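Notebook, ceramics bench, August

Glaze leach tests, second batch. Started 7:15 a.m., before the room warmed up.

Colleen wants to know if the thrift-store dinnerware is worth sorting by decoration type, overglaze against underglaze, before we run the full set. Overglaze colors sit on top of the fired glaze and should give up more metal in acid. Reds and yellows are the ones I worry about, cadmium mostly, lead in the older flux.

Method same as last time. Wash with plain detergent, rinse in tap water, rinse twice in deionized, air dry upside down on the rack. Fill with 4% acetic acid to just under the rim, cover with a glass sheet, leave 24 hours in the dark cabinet. Stir, pull the sample, acidify, label. Flat plates don't hold enough liquid, so those get the rim-strip version: plate on edge in the tray, decorated border submerged, area worked out from a paper tracing.

Keegan mixed the acid from the Davik stock bottle. I checked one beaker by titration and it was fine. Blank went in position 34, at the end of the row, so we can find it.

Problems so far:

Cover glass on the soup bowls slides if anyone bumps the cabinet. Put a strip of tape across the two worst ones. Tape must not touch the liquid.

The Lunduleo saucer has crazing all over the well. Acid went into the cracks and the level dropped overnight. Topped it up and wrote down the volume, but I would not use that number for anything except a note on crazed ware.

Last batch's blank read high. Yaqin thinks it was the sample bottles, which had been through the dishwasher with everything else. New bottles this time, soaked in dilute nitric for a day.

Ran a fingernail over the borders before washing. If I can feel an edge to the color I write O, if it is smooth I write U, and if I can't decide I write a question mark. Too many question marks. Need the stereo microscope back from Hélène's group before the next sort.

To do: trace the remaining rims, order more glass sheets, ask Danica which lamp we have for cadmium. Results go in the shared folder under Campbell, same as before.

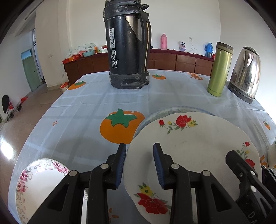
Yaqin Li: I wouldn't trust the fingernail for decals. Some of them sink in during the last firing and feel completely smooth, and they still leach. Please put those down as question marks until we have the microscope, and run at least a few of your U pieces alongside the O ones.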